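Notes on the Sorting and Storage of Caps
Posted 22 April 2019 by Nazareno Palumbo
Filed under: Household, Clothing

Readers of this blog will recall that the inventory of the hall closet was completed last July. The inventory recorded 53 caps, a figure that did not include those kept in the car or lent to relatives. It was resolved at that time that the collection would be reduced and that the remaining caps would be stored in a consistent manner. The present entry reports on the progress of that work and sets out the method now in use.

Caps are first separated by color. Light caps (white, cream, beige) are handled before dark ones, and with clean hands. Makeup and sunscreen on the inside band transfer easily to a pale crown, and a mark of this kind is difficult to remove once it has set. Navy, red and other strong colors are kept apart during washing. After that they may share a stack with the lighter caps, provided that all are fully dry.

Each cap is then examined in the same order: sweatband, crown, bill, closure. Caps with a cracked bill are discarded. A loose closure is repaired where possible. My small screwdriver has proved useful for plastic snaps that have come out of alignment, although care must be taken not to scratch the strap. Embroidered caps require particular attention at the back of the stitching, where loose threads gather. These threads should be trimmed and never pulled. I pulled one on a Skitau cap that I had owned since college, and the first two letters were lost.

Washing is done by hand in cool water with a small amount of dish soap. I do not use the dishwasher. I am aware that many people do, and several have written to me on the subject. The Midtbø caps have a cardboard insert in the bill and must not be soaked at all; a damp cloth is sufficient. Drying takes place over an upturned bowl, away from the heater.

Two arrangements were considered for storage. The first was nesting, in which the crown of each cap is set inside the next with all bills facing the same direction. The second was folding, in which the back half of the crown is pushed into the front half. Folding saves space, but it left a visible crease on the Suller caps after only 3 weeks, and I have returned to nesting for everything except the oldest cotton ones. To pick up a soft cap without denting the front panel, I take the fabric lightly from both sides and let the weight hang. Stacks are kept low. A tall stack leans, and the caps at the bottom lose their shape.

The shelf under consideration for the closet is the Skikent, which has a depth of 588 millimeters according to the store's listing. This is deeper than required, but the narrower model was out of stock. A decision will be made once the closet door has been rehung.

Correspondence regarding the treatment of wool caps has been received and will be addressed in a later entry. The caps that have been set aside for donation may be claimed by family members until the end of the month.

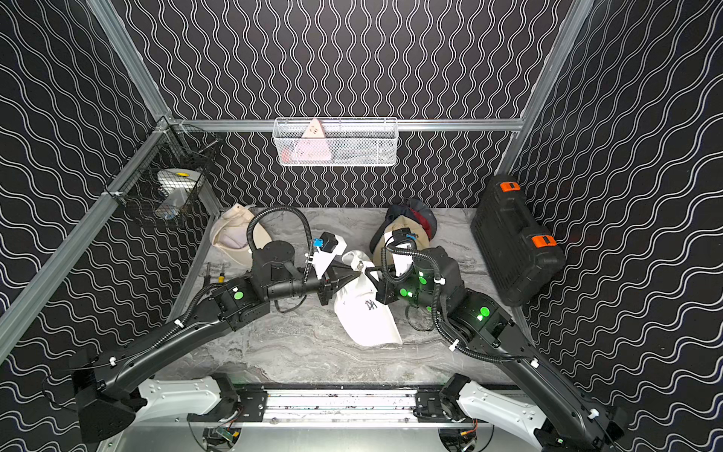

White cap with dark embroidered logo, center; navy, red and beige caps stacked at back right.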